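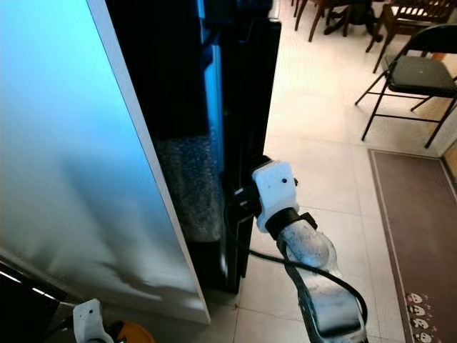
*Attachment 1: head view, right arm at the gap beside the open fridge door, Meren kitchen task.*

**Ticket 896: Right arm lags behind the leader arm during fridge door demos**

**Site:** Noletstead, kitchen setup
**Task set:** Meren, "open door, reach in, close door"
**Teleop software:** Tromach
**Opened by:** Bevan Baxter
**Status:** Resolved, one follow-up open

### What I was seeing

Hi all! First, the good news: fridge demos are so much fun to record, and the left arm has been following my hand beautifully. The right arm is where I need help.

When I bring the right leader arm in toward the hinge side, the robot follows fine for the first part of the reach and then starts trailing behind me. If I slow down, it catches up. If I keep my normal pace, it arrives late and a little high, and by then I've already started the next motion. I end up steering to fix the last thing I did, and the recorded path gets a wobble in it that I really don't want the policy to learn.

It only happens on reaches close to the appliance. Out over the open floor I can wave the arm around as fast as I like and it stays right with me.

Expected: right arm tracks the leader at the same delay as the left.
Got: right arm falls behind near the fridge, worst with the wrist rolled inward.

### Log

**9:10** Restarted Tromach and re-homed both arms. Ran three slow reaches with nothing recorded. No lag. Ran three at demo speed and got lag on every one. Great, at least it repeats!

**9:25** Swapped the leader arms, left for right. The lag stayed with the robot's right arm, so my leader hardware is off the hook.

**9:40** Looked at the network. Ping to the robot is flat and the left arm uses the same link, so I'm ruling that out too.

**10:05** Opened the joint plots for one of the bad reaches. Shoulder and elbow are lovely. Wrist roll is the one that flattens out. The command keeps climbing and the measured angle goes up in a shallow ramp behind it, like something is holding it to a fixed speed.

**10:20** First suspect was the cable at the gripper. It comes out of the left side of the gripper block and makes a long loop past the front of the arm (you can follow it in Attachment 1), so I wondered if it was pulling tight as the wrist rolled. Powered down and turned the wrist through its range by hand. No pull that I could feel, and the turn was smooth the whole way. I like this idea less now, but I'm leaving it on the list.

**10:45** Asked Ruddock support if there's a speed cap on the wrist joint. While waiting, I recorded 5 demos at half pace so the morning wasn't a total loss. All of them are clean and I'm keeping them.

### Reply from Ruddock support

> Thanks for the joint plots, they made this one quick. Please check the soft limit zones in your site config. If a zone is marked "near fixture," Tromach reduces wrist speed for any arm inside it. The reduction applies per arm, so you could see it on the right and never on the left if only the right arm enters the zone. Could you send us the zone block and the value for `wrist_rate_near`?

### Back to the log

**11:30** Found it! There's a zone called `fridge_hinge` in the config, and it covers the whole area I reach through with the right arm. It was drawn for an older task where the robot only had to wipe the outside of the door, and going slowly there made sense. The rate inside the zone is tiny compared to what a natural reach needs.

**11:45** Sent the block to Ruddock. They suggested shrinking the zone to the hinge itself and leaving the rate alone, so the slow region still protects the hinge but stays out of my reach path. I much prefer that to turning the cap up everywhere.

**1:15** New zone loaded. Ran slow reaches first with a hand on the stop button, then demo speed. The wrist stays with me now, and the two plots sit nearly on top of each other. It feels like a different robot!

**1:50** Recorded 11 full demos with the new zone. I watched all of them back, and the hand path near the appliance is smooth from start to finish.

### Fix

1. In the Noletstead site config, `fridge_hinge` is redrawn to cover the hinge only.
2. `wrist_rate_near` is unchanged.
3. Demos recorded at full speed with the old zone are tagged `lag_wrist` and should be left out of training. The half-pace ones can stay.

### Still open

Tromach gives the operator no sign that an arm has entered a slow zone. A small tone in the headset or a color change on the arm icon would have saved me a whole morning, and I'd love to have it before we start the cabinet tasks in June. Ruddock has logged it as a feature request.

I'd also like the session file to record when a zone is active. We're aiming for 3000 demos across the Meren set, and I can't check the wrist plot by eye on every one. A flag per timestep would let us filter them with a script.

Huge thanks to the support desk for the fast turnaround. I'm going back in to record the closing half of the task, so please keep this ticket open until the feature request has its own number.

— Bevan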